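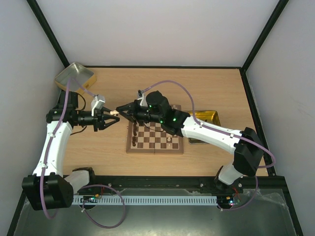
How to Budget for a Two-Arm Tabletop Cell Without Believing the Quote

The quote is for the arms. Read it again if you doubt me. You will see two arms, maybe the grippers, a shipping line, and a total that looks like something a department could sign for. What you won't see is most of what ends up bolted to, clipped on and wired under the table. I have planned a few of these now and I have yet to see a first quote that covered a working cell.

Step 1. Write down the job before you look at prices

One sentence, with a real object in it. "Pass a chess piece from one gripper to the other" is a job. "Flexible manipulation" is a brochure. If you can do your job with one arm, price one arm. The salesman from Nusex told me two arms would give us room to grow, and I'm sure they gave his commission room to grow too. A handover in mid-air is a fair case for the second arm. Sorting parts into a tray usually isn't.

Step 2. List what the quote leaves out

Go around the table on paper and price each of these:

Frame, walls and tabletop
Base mounts and the beam they bolt to
Grippers, plus one spare set of fingers
Wrist cameras and their brackets
Sleeving, ties and clips for every cable run
Control boards, power supplies and wiring
Trays, tins, boards and whatever else the arms will handle

Sleeving sounds like pocket change until you measure it. It has to follow the whole arm with slack at the elbow and wrist, and you are buying it twice. Measure along the arm at full stretch and add for the loops.
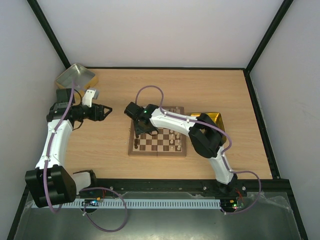

By the Lirwood Bench Notes editor

Step 3. Check the reach yourself

Reach figures on data sheets are for one arm, alone, pointing straight out. Tape the base positions on a table and mark where each wrist has to go. With both bases on the near edge, a forearm going to the far side of the work will lie right across the middle of it, over the board and over part of the tray. Anything under that arm is hard to see from a fixed camera. Plan where the second view comes from, and put it in the budget now.

Step 4. Compare quotes line by line

We had two for the same cell. Cidis listed 238 parts and Naciri listed 236, and I spent an afternoon finding the difference. It was a pair of camera brackets. Naciri had them under "options" on the last page. Ask each seller for a list in the same order as yours and refuse to discuss the total until you have it.

Ask also who pays return shipping on a bad motor. Get the answer by email.

Step 5. Hold back money

I keep 60 percent of the budget for the arms and grippers and fight anyone who wants to push that higher. The rest goes to the frame, cameras, wiring and a reserve for the things you forgot. If the arms alone eat more than that, buy cheaper arms or wait a year. A good arm on a wobbly table is a bad arm.

Step 6. Plan the hours

Labor is where these budgets really go wrong, and it hardly ever appears in them. Count assembly, cable routing, calibration and the re-routing you do after the first snag. We planned six days for setup and used them all before the second arm had moved. Put a rate on those hours even if the people are already on staff.

A note on discounts

Bundle pricing is fine if you wanted the bundle. A "free" software license that renews in the second year is a cost in the second year - write it in that column. Same for support plans. I skip them on small cells and spend the money on spare motors, but check the lead time first. If a replacement comes from overseas, order the spare with the arms.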